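Stop telling me to fold things

Monday, December 26, 2022

Boxing Day, and my inbox already has three emails about getting organised for the new year. Baskets. Labels. A linen cupboard in colours that go from white to slightly less white. Ullstead wants $189 for a set of storage tubs. On sale, apparently.

No thanks.

I grew up in a house where the towels lived in a heap on top of the dryer and you took the one you could reach. We were clean. We were on time for school, mostly. Visitors got a towel off the heap like everyone else and I don't remember a single complaint.

Somewhere along the way tidy stopped being a chore and became a personality. You can't just put the sheets away now, you need a system for it. Drevard has a whole catalogue of dividers – more than 200 pages, I got it in the mail without asking – and half of it is boxes to put your other boxes in.
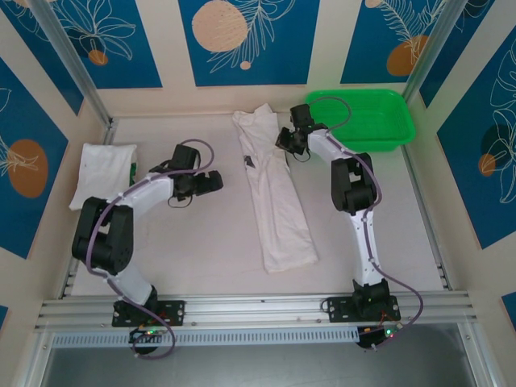 And the time. I gave it a proper go in May, did the whole house over 2 weekends, bought the little Detau hooks, the lot. Looked lovely. By the Thursday it was back to normal and I was cranky at everyone for living in it. That was the bit I hated, snapping at my kids over a drawer.

I'm not arguing for filth. Wash the dishes, clean the bathroom, please. But a fitted sheet rolled into a ball works exactly as well as one folded into a perfect square. It goes on the bed. You lie on it. Done.

What bugs me most is who the emails are written to. Its never Dad standing in front of the linen cupboard looking calm in a cream jumper, is it. It's always a woman, and she always looks like she's got the whole afternoon free.

So this year I'm unsubscribing. The heap is going back on the dryer, and if you're staying at ours over the holidays then grab a towel of the top.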